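Moving to a smaller place and what I did with all the little things

April 2025

So the boxes are flat, the boxes are in the recycling, and I can finally see the wall in the back bedroom. It's a kind of beige I would never have picked but I've gotten fond of it. Several of you asked in the comments on the last post how I got from the big house in Mottram down to the apartment here in Wiltport without losing my mind, and the answer is that I lost it a little in January and then found it again when the heat got fixed.

The big things were easy! I want to say that first, because everybody warned me about the furniture. The dining table went to my cousin, the sofa went to the curb (it had earned it), and the wardrobe wouldn't fit down the stairs, so it stayed, and the new people say they love it. Big things have a size and you have a tape measure and that's pretty much the whole conversation.

Small things are another story. I mean the stuff that lives in kitchen drawers and shoeboxes and in the bottom of every bag you have ever carried. Keys to doors I couldn't name. Batteries in that awful state of maybe. A tiny screwdriver, and then a second tiny screwdriver exactly like it, and a board game piece with no board game. Board game pieces are the worst because you KNOW the second you throw one away the box will show up with a hole in it shaped like a little top hat.

The drawer problem

My first plan was to do it drawer by drawer. You take one out, tip it on the bed, deal with it and put the drawer back. That lasted one evening. I sat on the floor reading the manual for a bread machine I gave away years ago, then I read some birthday cards, then I had to go lie down because there was no room on the bed and I'd gotten weepy about a card from my old boss, who I didn't even like.

Tracey Lambert from my old street came over the next morning with coffee and looked at the bed and said, "You're deciding too much." I've been thinking about that ever since. She's moved a lot more than I have, and she said the mistake is asking every object the big question. Do I love you, will I need you, what would my mother say. You can't do that with rubber bands. You'll be there until summer.

Her way is to sort first and decide later. You're only allowed to ask what kind of thing it is, and then it goes in the bin for that kind of thing, and you keep your hands moving. No reading, no trying on, no plugging in to see if it still lights up. When a bin is full you put it by the door and start another one, and the deciding happens on some other day when you're fed and there's daylight.

I was snippy about it for maybe ten minutes and then I tried it and it was so much better.

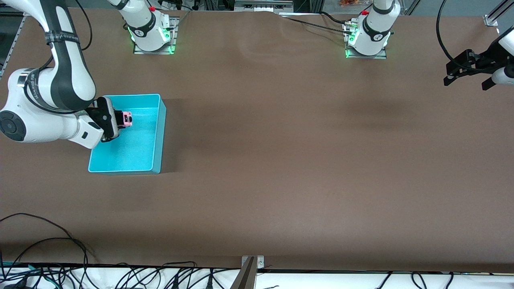
Something small and pink and a bright cyan bin.

The bins I bought were from the hardware store on Clurside, the one with the terrible parking, and I'll say this for color: it helps. I'd started out with plain cardboard boxes and a marker, and by the afternoon they all looked the same and I was putting sewing stuff in with the bike stuff. With colors you stop reading. Your arm just knows where to go. I talked on the phone with my sister for an entire hour and sorted the whole time, and I couldn't tell you one thing I picked up.

(If you're going to buy bins, get the shallow ones. Deep ones turn into drawers again. Whatever's at the bottom of a deep bin is gone, it has left your life, you'll find it at the next move.)

What the categories were

People always want the list, so fine. I had paper, tools and hardware, cords, kitchen bits, sewing, toys and games, and one called "who knows" that was allowed to get as full as it wanted. Tracey told me not to have a "who knows" and I had one anyway. I think you need a place to be confused, and it kept the other bins honest.

Cords were a nightmare, I won't pretend. I had a cord for a Preko label maker and no memory at all of owning a label maker. I had the cord wrapped up neatly with a twist tie, so at some point I'd cared about it! Then a few days later I found the label maker in a boot. In a boot! It works, too, and now everything in my pantry has a label on it, including the flour, which is in a clear jar.

Paper took the longest and I don't have anything wise to say about it. I scanned what had to be scanned, I shredded what had my name and numbers on it, and I kept a folder of letters that I'm not going to look at for a while. I had a grocery bag full of takeout menus from places that closed. One of them was from the dumpling place in Mottram we went to every birthday, and I kept that one. It's on the fridge. It's not useful, you can't order anything off it, and I look at the prices and sigh.

And then toys and games, which was the bin I thought would take five minutes. My kids are grown. I figured it would be a deck of cards and some dice. But toys get into everything, they travel around a house for twenty years after anyone has played with them, and they turn up behind radiators and in coat pockets and in the box with the Christmas lights. I filled that bin and started another. Mostly cars! We were a car family on the floor level. I'd forgotten how much of my thirties I spent stepping on them in the dark.

I called my son about the cars, thinking he'd want them, and he said, "Mom, I'm in a studio apartment," and then about two seconds later, "Wait, which ones?" So we did a video call and I held them up to the phone one after another like the world's smallest auction. He took 6. My daughter took 3, and she was much faster about it, and then she called back that night to ask whether there was a horse trailer. There was not a horse trailer. There's never been a horse trailer as far as I know, but she's very sure, and I've now looked in the boots again.

I kept a few for the windowsill. I have room on the windowsill, and I like having something there that isn't a plant I'm slowly letting down. A pink pickup truck makes me happier than an African violet ever did, and you can dust it.
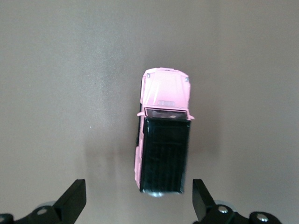

The deciding part

So then came the other day, the one with daylight, when I had to go back through everything by the door and choose. I'd been dreading it, and it was fine. When all the scissors you own are in one place you don't have to think very hard about whether you need that many scissors. You pick the good ones. I kept two pairs and the pinking shears that were my grandmother's, which don't cut anything anymore, but they're heavy and I like them.

I gave myself 40 minutes per bin with the kitchen timer, and whatever I hadn't decided on when it went off had to go. I cheated on sewing. I reset the timer twice on sewing and I'd do it again. Buttons are beautiful and they take up no room, and one day somebody in this family is going to lose one and I will be ready.

The yard sale was Tracey's idea and I wouldn't do it again, though we made over $700 between her stuff and mine. It rained, a man argued with me about a lamp, and I bought back my own cake stand because I got sad watching a lady turn it upside down to look for a price. But the money paid for the movers, so I shouldn't complain, and I got to say goodbye to a lot of neighbors in one go. I hadn't planned for that. I'd been putting off the goodbyes too, and there they all were, standing around in my driveway with umbrellas and drinking my coffee.

Where things are now

The apartment has exactly one junk drawer. I'm strict about it. It's the shallow one next to the stove, and when it sticks I take something out. So far it's got tape, matches, the second tiny screwdriver and the takeout chopsticks that seem to be born in there.

I still have "who knows." It came with me on the passenger seat, seat belt on, and it's in the hall closet behind the vacuum. I did go through it once and moved a few things out. There's a brass hook in there I'm pretty sure goes to a mirror, and there's a key with a bit of green thread on it that's been on every key ring I ever had, and I couldn't do it, I put it back in.

If you're about to do this yourself, start with the hardware, it's the least emotional thing in any house. And eat lunch first. I'll post pictures of the pantry labels next time for those of you who asked, and if anyone reading this has a line on a toy horse trailer, I know a grown woman in need of one.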